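Do You Need a Folding Method? Laundry Tips, Tested and Mostly Trimmed
By Gerardo Lo Presti
June 14, 2026

Every April the folding advice comes around again, and every April I try some of it on my own T-shirts. Most of it is filler. A few things hold up.

Folding boards. I bought the Clornness board and used it for 13 loads. It makes very even rectangles. So do two hands and a bit of patience, and hands don't have to be stored behind the dryer.

"Fold straight from the dryer or it's ruined." I doubt it. A cotton T-shirt that sat in a heap overnight will have some creases, and you'll be wearing it under a sweatshirt. Shake it hard, once, by the shoulders. Dress shirts are another matter and should go on a hanger.

Standing them up in the drawer. Fine if your drawer is deep and full. In a half-empty one they flop over by the second morning. I stack mine flat and take from the top like everyone did before.

What does help is a big clear surface. The bed is too soft and the couch is hopeless. Use a table, push the pile into one far corner, and pull out one shirt at a time.
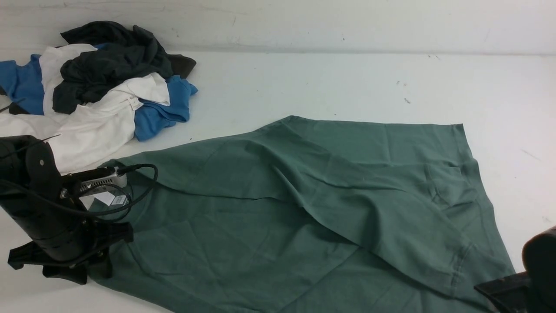
Smooth from the middle toward the hems before making any fold, and go easy around a chest pocket. Pockets like to bunch, and a bunched pocket leaves a ridge through every layer on top of it. Then sides in, bottom up, done. If a fold goes in crooked, open it all the way and start over. Tugging at one corner only moves the wrinkle.

Sorting by color before you fold: skip it. I've heard it saves time and have never seen how. Sort by person, if you sort at all.

As for scented drawer liners, the Nistham ones smelled nice for a week. After that I was lining a drawer with paper.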